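Skemton adds simulated two-arm recording to Ander teleoperation kit

Skemton has released an update to Ander, its remote-control software for two-armed robots, that lets operators record task demonstrations in a simulator with the same headset and gloves they use on hardware. The update shipped in November and is free to sites that already hold a license.

In earlier versions, an operator could drive a simulated robot but could not save the session in a form that the training tools would accept. Ander now writes joint angles, finger commands and rendered views to a single file at a fixed rate. The file format matches the one used for physical sessions, so both kinds of recordings can be loaded into the same training run.

The first task set, called Jetum, covers tabletop handling of food items and dishes. Each task is performed by a person wearing the gloves, whose hand and wrist motion is mapped to the simulated arms. Joaquín Lagos, who leads the simulation work at Skemton, said the set was kept small on purpose.

"We wanted tasks where the grasp is awkward and the target is obvious," Lagos said. "An eggplant over a plate is enough to show whether the finger mapping is any good."

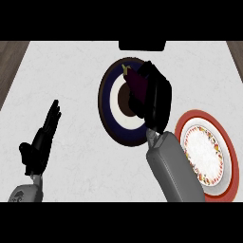
What is in the release

Jetum contains 11 tasks and 132 recorded demonstrations. Three operators produced the recordings, and each file carries an operator code so that differences in style can be filtered or studied. Plate patterns, object positions and table finish can be changed on replay without a new recording.

Kusum Negi, who tests the software, said most of the rejected takes came from the release phase. Operators tended to open the glove too quickly, and the object rolled. The update adds an optional limit on finger opening speed, set to off by default.

An idle hand is also recorded in full. Negi said that an earlier build dropped commands for any arm that had not moved for 3 seconds, and policies trained on those files let the unused arm drift.

Known limits

Contact forces are not fed back to the gloves in simulation. Soft objects are modeled as rigid, and liquids are not supported. Replay on physical arms requires the Hodžić calibration routine to be run first, and Skemton advises a reduced speed for the first pass.

A second task set, with drawers and lidded containers, is in preparation. Skemton has not given a release month.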